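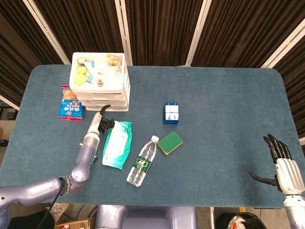
Table 2, Trisamcombe sorting room. Drawer organizer, snack bag and wipes.

WORKTABLE AND SMALL STORAGE INSPECTION
Site: Trisamcombe, sorting room
Date: 27 Oct 1999
Inspector: Catrin Watkins
Reviewed by: Yolanda Quintero
Ratings: S = satisfactory, A = action needed, M = monitor, N/A = not applicable

SECTION 1. TABLE

1.1 Surface covering attached at all edges: S
No lifting found by hand along the long sides. Slight give at one short side, less than last time.

1.2 Surface covering clean: M
The covering is blue-gray and felt-like. Vacuum before each sorting session. Do not use wipes on it; they leave tide marks.

1.3 Corners rounded, no exposed edge: S

1.4 Table stable under load: S
Tested at the center and at both ends. Height measured at 30 inches.

SECTION 2. DRAWER ORGANIZER

2.1 Unit stands level and does not rock: S
White plastic, stacked tiers. Feet checked.

2.2 Drawers run freely and stop before falling out: A
Second drawer from the bottom comes out completely if pulled hard. Replacement stop to be ordered from Vulto. Until fitted, keep only light items in that drawer.

2.3 Top tray not filled above rim: S

2.4 Top tray contents sorted: A
Mixed contents. Walnuts are sharing the tray with two round yellow pieces, a white block and other small parts. Food items and parts must not be stored together. The September report made the same comment.

2.5 Drawer labels present and legible: A
Labels on file are for the old Karunaratne unit and do not match the present drawer order. New set required.

SECTION 3. FOOD AND NUT ALLERGENS

3.1 Packaged food kept off the worktable: A
Blue snack bag (biscuits) beside the organizer. Move to the food shelf. The shelf has space.

3.2 Nuts in closed container, marked: A
Walnuts in the open tray, see 2.4. Transfer to a lidded tub and mark the lid. Wash the tray before parts go back in.

3.3 Ingredient information available in English: M
Printing on the front of the snack bag includes Chinese characters. Back panel to be checked and an English ingredient slip added to the binder if there is none on the bag.

SECTION 4. CLEANING SUPPLIES

4.1 Wipes available at the table: S
Wet wipes, soft pack, mint green and white.

4.2 Pack reseals properly: M
Check the flap at the end of each day. The Zumico packs used through the summer dried out early and nearly 19 were thrown away part full.

4.3 Wipes stored apart from food: A
Same table as the snack bag. Clears when 3.1 is done.

SECTION 5. SURROUNDING AREA

5.1 Curtains clear of table and floor path: S
Dark brown pleated curtains behind the table. Hem pulled and released, no snagging.

5.2 Curtain frame poles secure: S
All joints hand tight. One pole cap loose, pressed back on.

5.3 Floor clear of small objects: A
One small dark object on the floor to the left of the table. Pick up and sweep. Floor check to be added to the closing list.

SUMMARY

Open actions: 2.2, 2.4, 2.5, 3.1, 3.2, 4.3, 5.3. Items 3.1, 3.2 and 5.3 to be closed the same day. Drawer stop is Vulto part 132; quote the part number when ordering.

Reviewer comment (Y. Quintero): Agreed. On 2.4, rate the tray again after the walnuts are out. If the remaining parts still need sorting, use the shallow tiers below before requesting another organizer. Labels can wait until the drawer order is settled.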